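The open day ran in the third-floor apartment at Woltedard, and Leanne Dawber had a clipboard with 70 lines on it. Colette Tessier had written them. Line 1 was the power check. Line 31 was the garment.

"Payload is 800 grams at full reach," Tadeo Escobar told the visitors in the doorway. "The jersey is well under that. Weight is not the difficulty."

"What is?" asked Kyung-hwa Wang, who had come from Caron to decide on a purchase.

"Cloth has no fixed shape. The model has to guess one."

The left arm went up. Dawber wrote the time beside line 31. 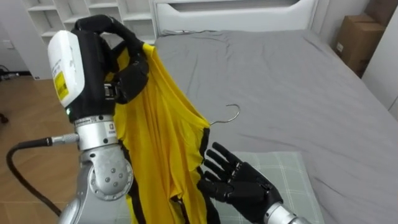 Line 31: left hand holding the garment, right hand open.

Wang asked how many trials stood behind the motion. Escobar said 2,277, of which the last 500 used the current controller. She asked for the failures. He gave her the log, and she read it standing up, from the back page forward.

"Your failures are grouped," she said. "Mostly after noon."

"Sunlight," said Escobar.

"You have blinds."

Tessier looked at the clipboard. There was no line for blinds. She took the pen from Dawber and added one between 30 and 31, in small capitals, and initialed it.

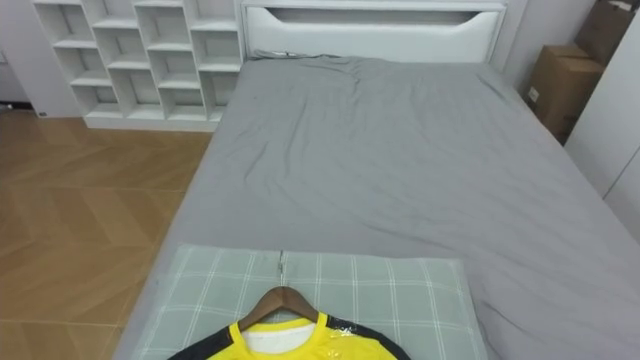
Wang wanted a second run with a different start pose, the jersey on its hanger across the checked pillow, collar toward the head of the bed. Escobar said the start pose was within tolerance. Tessier said it had not been tested.

"Then it is a test," said Wang. She put the log under her arm and moved back to the doorway.

Escobar reloaded the task file — it took most of a minute — and Dawber turned to a clean sheet and wrote 71 at the top.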